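Perguntas frequentes – aparelhos com caixa metálica fosca
Saludo, assistência e peças

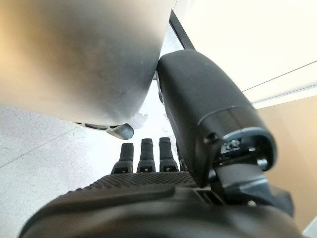
Caixa cinza-prata, com as aberturas ovais na borda inferior.

Como limpo as manchas?
Pano macio, pouca água. Nada de palha de aço.

E as aberturas?
Pincel seco, uma vez por mês. Não enfiar arame nem palito – já vimos de tudo.

Posso encomendar só o pé?
Sim, códgo 388. Portes grátis em encomendas de mais de 40 euros.

Fazem entregas em Prurkside?
Fazemos, a partir de março. Wirnstead também.

Com quem falo?
Macario Cuevas, ao balcão, até as 18h. Trazer o talão.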